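Gripper stops short of the lever handle in simulation

Drorkar
My door-opening cell in Plallex (lever handle, one arm) keeps closing its fingers too early. Started after I swapped the door model in May. What should I check first?

Danko
Lovely problem, I spent weeks on this one! Check the handle's pivot in the new model, then redo the tool offset. Mine was 8 mm out. Run 100 tries before you touch anything else – the pattern shows up beautifully.
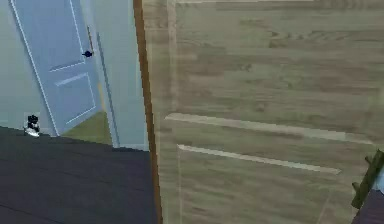 Wrist view on the lever door, blue door in the room behind.

Sukar
Same here, update fixed it.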